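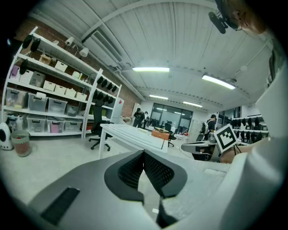

Old harbour of Binulport opens its salt quay to visitors

Binulport, 7/15/20 – The town of Binulport has opened the old salt quay to the public after a long restoration. Visitors can now walk the whole length of the quay, from the customs house to the lock gate, and see the basin where the salt boats were loaded in former times.

The harbour was founded in 1510 by the monks of Vainio, who needed a safe place to send their salt by sea. At that time the shore was only marsh and sand. The first quay was made of oak piles, and the stone wall which stands today was built later, when the town received the right to collect its own harbour tax. The canal to Janduseo followed, and with it came the rope makers, the coopers and the fish merchants whose narrow houses still stand behind the church.

The restoration was carried out by the building firm Naltico. Around 500 stones of the wall were taken out, cleaned and put back in their old places. The work began on the north side and had to stop in May, when high water came into the basin and stayed for 7 days.

"Many people of our town have grandparents who worked on this quay, but they could never walk on it themselves," says Raili Heinonen, head of the Binulport heritage office. "Now they can come with their children and show them where it was."

The customs house has a small exhibition on the salt trade, with harbour maps, weights and pages from the tax books. It was prepared by the historian Boonsong Sangkhawat, who will also lead guided walks during the summer. A walk takes 40 minutes and ends at the lock gate.

The quay is open every day until sunset and entrance is free. For the guided walks it is necessary to reserve a place at the heritage office – groups are kept small, as the path beside the basin is narrow.

Contact for the press: Raili Heinonen, Binulport heritage office, Customs House, Salt Quay.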